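Descaling with citric acid vs. vinegar
Kitchen and Small Appliances > Kettles and Coffee

polecktown
Our water is very hard and the kettle gets a white crust in under a month. I have been using plain white vinegar, half and half with water, boiled and left to sit. It works, but the kitchen smells for the rest of the day and the first pot of tea tastes off. My sister uses citric acid powder. Is it worth switching, and how much do you use?

Kagiso Makhubela
Switched years ago and won't go back. Two tablespoons to a full kettle, bring it to a boil, turn it off, leave it 10 minutes, pour out, rinse. No smell. A bag lasts me most of a year.

tera_3272
Two tablespoons is more than you need. I use one and it comes out clean. Also, don't boil it. Hot citric acid can leave its own deposit, calcium citrate, and that is harder to get off than the scale was. Warm water and a longer soak is the better way.

Kagiso Makhubela
I have boiled it every time and never had a deposit. Maybe if you leave it simmering for an hour.

tera_3272
Maybe your scale is lighter than mine. I got a dull film on the heating plate the one time I boiled it. Haven't had it since I stopped.

alulex
Vinegar is fine. It costs almost nothing and you already have it. The smell goes away if you rinse properly. I boil fresh water 3 times after and throw it out each time. People make this complicated.

polecktown
I do rinse. Two boils. I can still taste it.

alulex
Then do a third.

Tehrani
Three extra boils is a lot of power and water to save on a bag of powder. I'm with the citric acid people. One thing to check is the manual, as some kettles say no vinegar at all on account of the seals. Mine does.

Also worth asking is whether the taste is coming from the kettle. I blamed mine for a long time and it was the cups. Hard water leaves a film in those too, and tea sticks to it. Soak them in the leftover descaling water, rinse, and compare.

polecktown
Hadn't thought of the cups. They do have a brown ring that doesn't come off in the dishwasher.

Kagiso Makhubela
Baking soda on a damp sponge takes the brown ring off. The acid takes off the chalky part. You may need both.

polecktown
Update. Bought the powder in July and have done the kettle twice. One tablespoon, warm water, left it from 9 in the evening until I went to bed. All the scale came off except a patch by the spout, and that went the second time. No smell. Did the cups as well, baking soda first and then the soak. The tea tastes normal again, so I can't say which of the two fixed it.

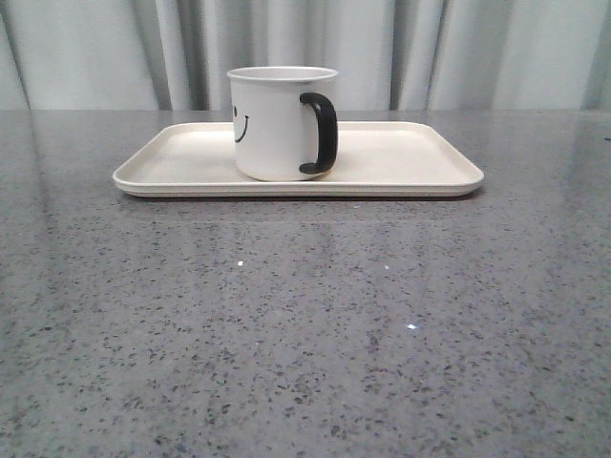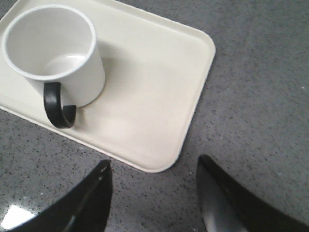
White mug on the cream tray, both pictures.

tera_3272
Good to hear. For the patch by the spout, tilt the kettle during the soak so the water covers it.

alulex
Still using vinegar.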